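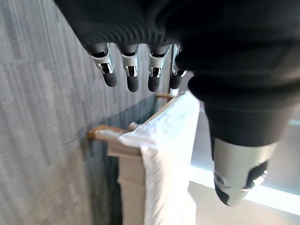 The towel rack on the wall

Hello everyone, and a happy new year to you all!

I've been meaning to write since the meeting about the Hodow road, where the trucks from the Presovard feed plant keep hitting deer and now and then somebody's loose sheep. The county says it will look at fencing in February, and I do hope they mean it this time.
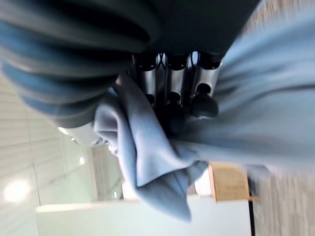

Our petition stands at 949 names, bless you, and if we could find another 30 I'd sleep better.

On 3rd January a list member wrote:
> Would the county take 40 miles an hour
> instead of a fence? Signs are cheap.

I'd take both, gladly, but I worry that signs get ignored after dark.

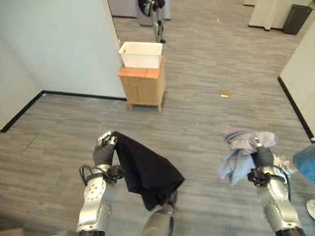 Flendent wrote back that signs did nothing on the Bråten stretch until the brush was cleared 200 feet either side of the creek, and that we ought to ask for the clearing first.
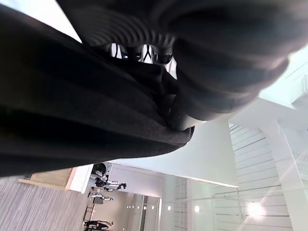 So I'll put the brush in the letter too (it's getting long, I know!) and send it round for you to pick at before it goes in.

Warmly, and drive slow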